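Home | News | Jobs | Visit | Contact

Posted in: Food & Drink, Vacancies

PASTRY HAND WANTED, plus tasters for the honey cake trials

Bromimeo Bakery, Sarnalgate. Posted August 30, 2019

Two things at once, sorry, busy week.

First the job. We need a pastry hand to start as soon as you can. Early shifts, 5 days out of 7, one weekend day off guaranteed. Laminated doughs, choux, tarts, some bread shaping when Tamer is short. You'll work under Renata Urbańczyk, who runs the pastry side. Experience in a proper kitchen prefered but we have trained people up before. Must be fine with nuts, flour dust and lifting sacks. Own knives if you have them, whites supplied. Pay on asking, depends what you've done.
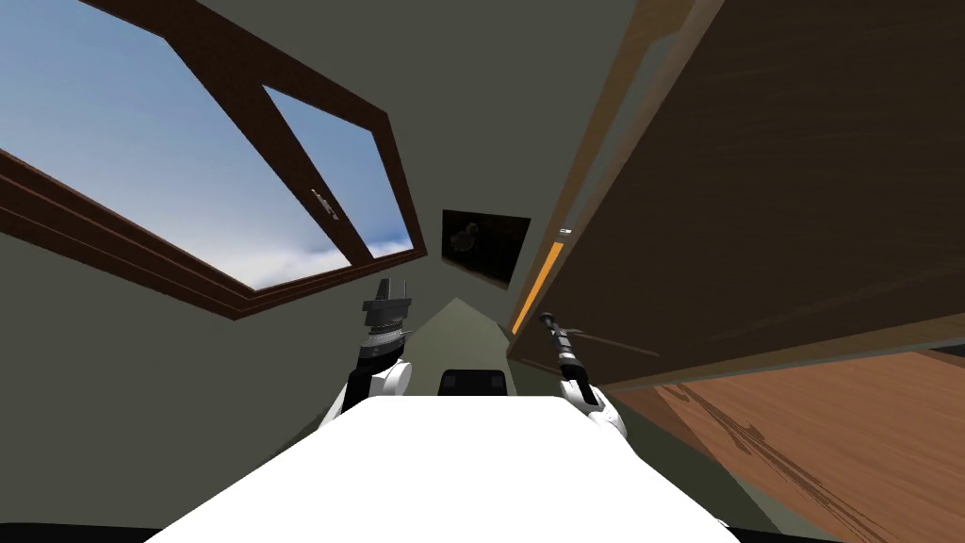

Bring something you've baked to the interview. Anything. No fondant please.

Second, tasters. The honey cake has to be settled before it goes on the counter and we've been eating it ourselves too long. Two versions, one with soured cream, one with browned butter, plus a walnut one Maite Lorente wants in. You taste, fill in a sheet, have a cup of tea, go home with a box. Takes an hour. Two sessions, come to either or both.

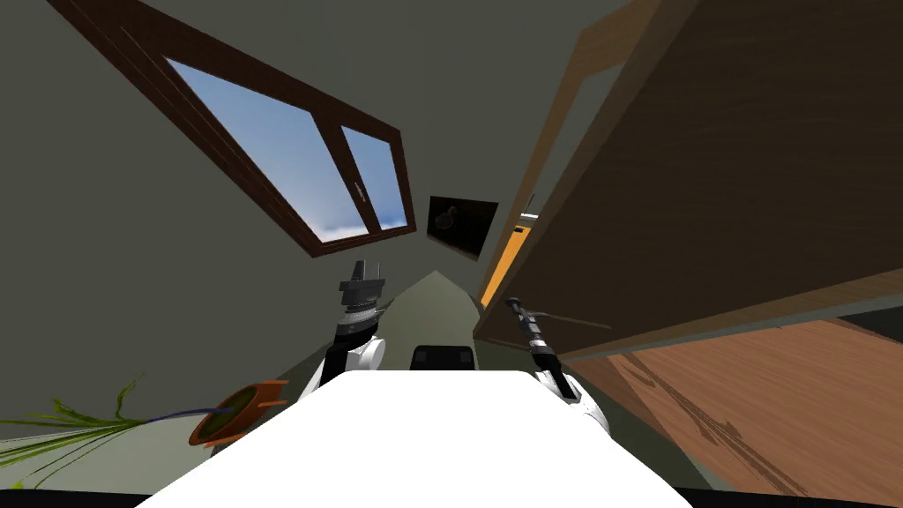 No training needed, just a working nose. Adults only. Not suitable if you avoid egg, milk, wheat, nuts or honey, all of them are in there somewhere. Please don't smoke or drink coffee for an hour beforehand, and go easy on the perfume.

To apply for the job: short letter and a phone number, for Renata, handed in at the shop. Say when you could start.

For the tasting: leave your name at the counter with Effie Halliday or Yi-chun Tang, and say which session. They'll ring you with the times. Places go in the order we get the names so dont hang about.

Back to all vacancies | Next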